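Indthorpe Nursery and Primary, parents' forum
Minutes, Jan 3, 2020, typed up by me (Ngọc Tạ) with my tea going cold

We got going late as the heating in the hall was off, so we all squeezed into the Simlow room on the little chairs. Apologies from the Ayaaba class rep.

Last minutes: agreed, once I'd fixed the spelling of Prurkuva, sorry!

Mixed-age mornings. Hạnh Sầm told us how the trial has gone with the five and six year olds working together. She's really pleased, and I must say my own daughter hasn't stopped talking about the bean counting. A couple of parents asked if the older ones get held back. Hạnh said they have their own reading work and she'll show anyone who wants to look. Trial carries on until March.

Money. We have £319 in the forum account. The new outdoor shelves would be £3000 (gulp), so we talked about doing them a bit at a time. No decision. I'm to ask Prurkuva if they'd sell us one unit first.

Practical life corner. Folding and buttoning are still the favourites, and Hạnh would love more plain cloth, any size, washed please. Bags to the office.

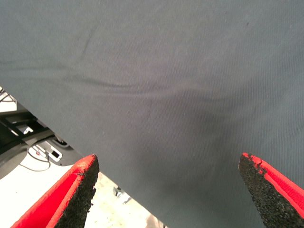
Dark grey fabric with a soft crease across it.

Any other business: lost gloves, again. Parking, again. We ran out of time for the summer picnic so it goes first on the next list.

Actions: me, Prurkuva. Hạnh, reading work for parents to see.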